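June 10, 2019

**Progress report to the Olvera Fund: the Lusgate Family Language Mornings**

Dear friends at Olvera,

I have put off writing this until the spring sessions were behind us, partly to have the whole picture and partly (I'll confess) because the weeks got away from me. Your grant of $1000 has carried us from February to now, and I'm so pleased to tell you where it went and what has come of it.

When we applied, we said we wanted to bring parents and small children together to talk, sing and play in the languages spoken at home, with English alongside. We hoped for a morning group in the old reading room at Lusgate and, if things went well, a second at the Pretano center across the river. Both are up and running! Lusgate got started first and is still the fuller of the two, but Pretano has grown nicely now that we've moved its start time back half an hour, which lets parents get older brothers and sisters to school without a mad dash for the bus.

Across the two groups, 93 families have come at least once. Plenty have come nearly every time, and a few only dropped in to see what we were up to, which is fine with us. Spanish and French are the languages we hear most, with Portuguese and Arabic close behind. We had planned to give each language its own corner, and that lasted exactly two sessions. The children went wherever the noise was, the parents followed, and we ended up with one big, cheerful, mixed circle that we've kept ever since.

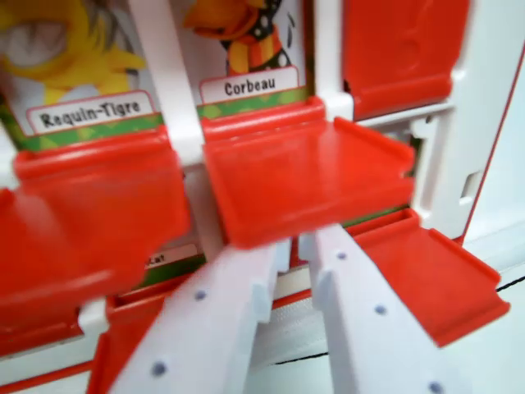

Vocabulary is the part of the program that has changed the most since our application. We first drew up word lists by theme (food, weather, the body, the house) and sent them home on paper, and they mostly stayed in coat pockets. What works far better is letting a game or toy supply the words. Animal names have been the runaway favorite, and French gives us some lovely long ones, such as "Requin-Tigre", the tiger shark, printed there under its bright yellow cartoon creature. A word like that is fun to say loudly, and it opens the door to "requin" and "tigre" separately, then to the same animals in Spanish and Arabic, and before long the grown-ups are arguing happily over whose word is best. We now send families home with one word to teach somebody else, and no list at all.

The money has gone very much as we proposed. We spent $400 on picture books in two languages, ordered through Trusar, who were patient with us when half the Portuguese titles were out of print and had to be swapped. The rest went to room fees at Pretano, snacks, printing and a good washable rug. The rug was not in our budget, and I hope you'll forgive it. The floor at Lusgate is stone, and sitting on it through four songs in February was a test of everyone's good nature.

Some things have been harder. We promised a lending shelf by spring, and it is only half built, in the sense that we have the books but still lack a sensible way of signing them out. A notebook on a string did not do the job. We also have fewer fathers than we'd like, and several mothers have told us that a late Saturday session would help. Lusgate is booked solid then, so we're asking Pretano whether its smaller room could be free every other week.

Over the summer we'll keep one group going, at Lusgate, and use the quieter weeks to put together 4 story bags, each with a book, a song sheet and a few small things to handle while the story is told. Parents have offered to record the stories in their own voices, and one grandmother has already done hers twice, having decided the first was too fast.

We would love for you to come and sit in. There is coffee, the rug is comfortable, and you'll very likely be taught a word before you leave. Receipts are in the envelope with this letter, and the attendance sheets will follow as soon as I've copied them out neatly.

With our warmest thanks,

The coordinator, Lusgate Family Language Mornings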